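# Oanh Vũ on the Solholm club's rod-sorting project

Oanh Vũ runs the Solholm robotics club, which meets at 16:00 and has seven members this term.
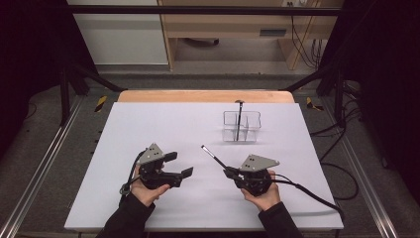

## Starting with one box

The club's current project is called Drekum. Members work with a gripper in each hand, and the job is to put thin rods into a divided plastic box. "They wanted to start with building towers," Vũ said. "I asked for five weeks of rods first."

She thinks the angle is the hard part. "A long rod wants to tip. You learn to close on it nearer the middle – then you have to get it upright over a small compartment."

## What comes next

In July the members will write their own task. Vũ has asked them to keep it to one table. "Two of them want to do knots," she said. "I told them to bring string and we'll see."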